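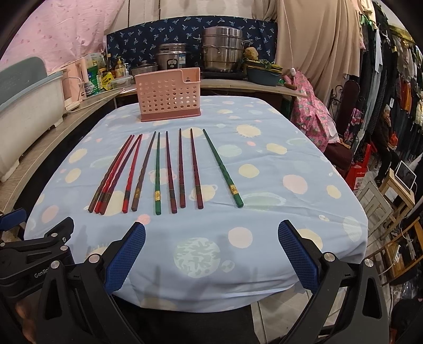

Kitchen and Table Assistant (part-time, two openings)
Văn Lunch Room and Cooking Classes, Drakside, Sarnholm

Văn is hiring two part-time assistants to start in September. The work is washing up, setting and clearing tables, sorting and putting away utensils and dishes, and keeping the class kitchen in order between groups. It is not a cooking job, though you will be around cooking all day and you can ask to learn.

About us

We run a small lunch room at the front and a class kitchen at the back. Last year we served 2,744 lunches. The classes are for beginners, mostly adults, with a children's group during school vacations. Bảo Lò runs the kitchen and teaches most of the classes. Leif Ragnarsson handles the hiring, the schedule and the pay, and also works the lunch counter when we are short.

We don't own a matching set of anything. Over the years we have bought dishes and chopsticks a few at a time, and guests and students have given us more. People seem to like it. It does mean more sorting than in a place where every plate is the same, and the sorting is a real part of this job.

Hours and pay

Each shift is four hours and pays 50 dollars plus a share of the lunch room tips. Tips are split evenly among everyone on the shift and paid out weekly. You would normally work 10 hours a week on average, made up of two shifts one week and three the next. The schedule is posted two weeks ahead. If you need to trade a shift, you can do that directly with the other assistant as long as you let Leif know before the shift starts.

Day shifts begin at 11 a.m. and evening shifts at 5 p.m. Please tell us in your application which you can do. We would like one person who leans toward days and one who leans toward evenings, but we'll work it out once we know who is applying.

Staff eat before or after the shift. The meal is free and is whatever is on that day. Aprons are provided. You bring your own closed shoes with a sole that grips.

What you will do

On a lunch room shift:

Set tables before opening and reset them as guests leave.
Clear, scrape, stack and wash.
Wipe down tablecloths and change them when wiping is not enough.
Refill napkins, sauces and water.
Sweep the floor after the last table goes.

On a class shift:

Put out utensils, bowls and ingredients from the list Bảo leaves on the counter.
Stay in the room during the class and keep the sink from filling up.
Collect and wash everything afterward.
Put it all back where the next group can find it.
Take out the trash and compost.

In both rooms you will do a fair amount of carrying. A full tray of bowls is heavy, and the rice comes in large sacks, which we move with a hand cart.

Chopsticks, holders and small tables

Most new people ask about this during the trial shift, so we are putting it in the ad. Chopsticks are washed by hand and dried on a towel, and after that they get laid out on a clean cloth and matched into pairs. Only then do they go in a holder. We match by color first, then by the band or pattern at the thick end, then by length. Reds are the slow ones. A bright red and a dark red can look close under the evening lights, and some have patterned bands where others are nearly plain. Odd ones without a partner go in the drawer under the towels, and every so often the partner shows up.

Check the tips as you go. Anything split or rough is thrown out. Do not sand it down or save it for the children's group.

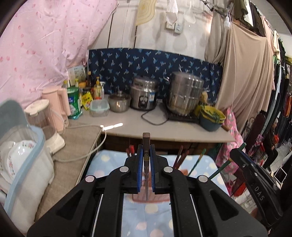 The class kitchen is the room where you will do most of the putting away. Counter space is limited, so pairing and sorting usually happens on a small table with a cloth over it, and the long counter behind is left for appliances and dishes. Your first few shifts will be spent with Bảo or the other assistant, learning which things live together. You will get to know the markings quickly: the dark brown chopstick with the little gold emblem on a black band is easy to tell from the greens with a gold band, even when they are all standing in the same pink basket. The plates with pink flowers go in the dish box with the blue rim. Keep appliance cables away from the sink and unplug the blender before cleaning it.

Holders get washed too. Water collects at the bottom and people forget about it. At the end of each class shift the holders are emptied, rinsed, turned over and left to drain, and the chopsticks go back in once both are dry.

Who we are looking for

You don't need restaurant experience. We have had good people come from schools, from stores, and from years of running a house. What we need is someone who:

Shows up on time.
Can stand for a whole shift with a short break.
Can lift and carry a tray safely.
Doesn't mind repeating the same task and checks the result.
Is polite with guests and patient with students, who will put things back in the wrong place.
Speaks enough English to follow directions and talk with guests. Vietnamese is useful but not required.

A food handling certificate is required in the lunch room. If you don't have one, we pay for the course and for the time you spend on it. You can start on class shifts while you wait for the result.

Please tell us about allergies. We use peanuts, shellfish and sesame every day and can't keep any part of the kitchen free of them.

Training and trial shift

Everyone we consider seriously is invited to a trial shift. It is paid at the full 50 dollars -- whether or not you get the job, and whether or not you want it afterward. You will set a few tables, wash a load, pair and put away one batch of chopsticks, and help reset the room. Speed is not important on the trial. We would like to see that the pairs are right and the counter is clear at the end.

After that there is a training period of one month. You work alongside someone for the first part of it and then on your own, with a person in the building to ask. We sit down with you at the end of the month and talk about how it went.

Getting here

We are on Drakside, in the low brick row across from the Brornitz building. The bus stops outside Brornitz and it is a short walk from there. Bikes can be left in the yard behind us; the gate is open during business hours. There is no staff parking, and street parking fills up by noon. The lunch room entrance has one step. The yard entrance is level and staff are welcome to use it. The class kitchen is on the same floor, and so is the staff restroom.

How to apply

Write a short note and bring it by, or hand it in at the lunch counter in an envelope marked for Leif Ragnarsson. A page is plenty. Please include:

Your name and a phone number where we can reach you.
Which shifts you can work, and any dates in September you can't.
What work you have done, paid or unpaid.
Whether you have a food handling certificate.
One person we can call who has worked with you.

No resume is needed, but if you have one, add it. The best time to stop in is between 2 and 4 p.m., when lunch is over and one of us can come out and answer questions. Please don't come during the lunch rush.

We read notes as they come in and will fill both openings as soon as we have the right people. Everyone who leaves a phone number gets a call back with a yes or a no.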